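### 3.2 Household egg storage

The survey covered 665 households in Willthorpe and the neighboring district of Aguirre. Respondents were asked where they kept their eggs, how long a purchase lasted, and whether they washed the shells before use. Interviews began in September and were done in person, in the kitchen where possible.

Most households kept eggs in the refrigerator. A smaller group — 64 households, nearly all in Aguirre — kept them on a counter or in a pantry. These households also bought eggs more often and in smaller amounts, mostly from the Killetti market. Brown eggs were common in both districts (Figure 4a).

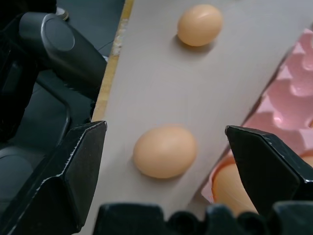

### 3.3 Washing and shelf life

Washing habits varied more than storage habits. Many respondents who bought from farm stands rinsed the shells on the day of purchase. Store buyers rarely did. We did not inspect the eggs for cracks, so breakage is reported only as respondents recalled it. The wording of the washing item was changed after the pilot, when several people took "clean" to mean wiping with a dry cloth. Figure 4b shows a single brown egg outside a carton.

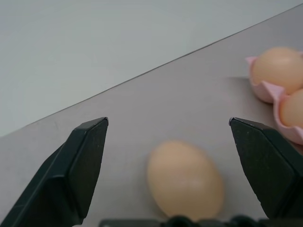 Does washing shorten the time a household keeps its eggs? In our sample it did: households that washed on purchase used up their eggs within 9 days, while the others kept them for up to 14.

The difference may reflect where the eggs were bought. Farm-stand buyers made more frequent trips, and the survey did not ask them to separate habit from concern about spoilage. The Jarari diary forms, which were left with each household, recorded use by day but gave no reason for it.

Containers were noted as well. Some households moved eggs to a tray of their own — others left them in the store carton. Figure 4c shows a pink tray, nearly full, with two eggs beside it.
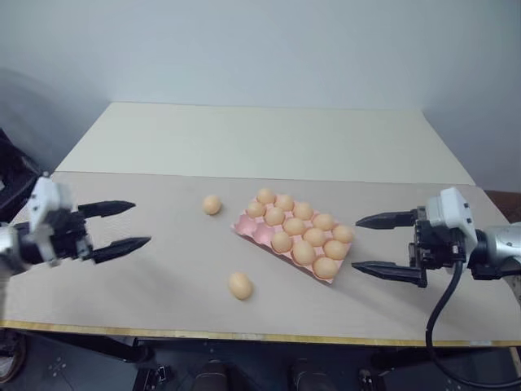 **Figure 4.** Brown eggs (a, b) and an egg tray (c).

### 3.4 Limits of the survey

Both districts are small and close to farms, and the results should not be applied to large cities. Diaries with missing days were kept in the storage counts but left out of the shelf-life comparison.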